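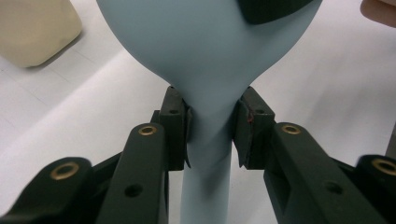

Linocut artist doing old video game maps as medieval charts

Board: Prints, Paint and Paper
Started by inkandbrine

inkandbrine
I have to share this because I've been looking at it all week! Marwan Issa has a new series up where he takes overworld maps from old role-playing games and cuts them in lino as if they were medieval sea charts. Compass roses, puffing wind faces in the corners, serpents in the bays, all of it. The big one is called Turmont and it's 2 sheets joined down the middle, with the coastline built out of tiny square steps so you can still feel the tile grid under the fancy border. I love that he kept the steps. He could have smoothed them into nice wiggly shores and it would have lost everything.

Edition of 80, hand pulled, two colors (a brownish black and a really gorgeous rust red).

gouache_gary
Oh these are wonderful. The lettering alone! Does anyone know if he cuts the place names backwards by eye or transfers them?

inkandbrine
Transfers, I think. He mentioned tracing paper and a soft pencil in the write-up that went with Clornolell, the small island one. That one's my favorite after Turmont - the sea is all little dashes and every single dash leans a slightly different way.

pellwether
I'll be the grump. I like the craft but I'm tired of "old game plus old art style." We've had game characters as stained glass, as woodblock prints, as tapestries, as icons on gold leaf. At some point the joke is just "you recognize this, and you recognize that too." What is he saying about maps?

halftone_hannah
pellwether, I get where you're coming from and I'd agree with you on a lot of the stained glass stuff, but I think maps are a better match than most. Old charts were full of guesses and monsters and blank bits, and so were the maps we drew as kids on graph paper while we played. Same impulse! You fill in what you've walked and you make up the rest. In Ganow he leaves the whole eastern third uncut, just solid ink, and there's one tiny ship heading into it. That got me right in the chest.

pellwether
OK, the Ganow one is good. I hadn't scrolled down that far. I still think the wind faces are a cliche.

gouache_gary
Wind faces are never a cliche, I will fight for the wind faces.

tuppence_press
Printmaker chiming in. What impresses me is the registration on the red. On a joined sheet that size, any stretch in the damp paper and your red roofs slide off your black towns. I zoomed in as far as the site lets me and I could only find one spot where it drifts, near the lower harbor, and it looks lovely there anyway. I tried a two-block print half that big last April and binned most of them.

Is the paper heavy? It looks like it's taking a lot of pressure.

inkandbrine
He lists it as 300 gsm cotton. And yes, you can see the emboss around the border in the raking light photos, it's so good.

milo_draws
Has anyone seen them in person? Screens flatten lino so badly.

halftone_hannah
I have! The McKinnon gallery has Turmont and Clornolell in the back room, past the ceramics. Go in the late afternoon if you can, the light comes in sideways and the ink gets this faint shine on the solid areas. I stayed until they closed at 6 and they were very nice about it. Smaller than I'd pictured, too. You end up with your nose practically on the glass looking for the serpents.

tuppence_press
Under glass, though? That's a shame for relief prints.

halftone_hannah
Framed, yes. I'd rather see them pinned up bare too, but I understand it with people leaning in like I was.

pellwether
Fine, I'm going to go look at them. If the wind faces win me over I'll come back and say so.

gouache_gary
Screenshotted.

milo_draws
Does the back room stay open through lunch? I could get over there at noon tomorrow.

halftone_hannah
It was open at noon when I first stopped by, so I'd think so. Take a sketchbook, there's a bench!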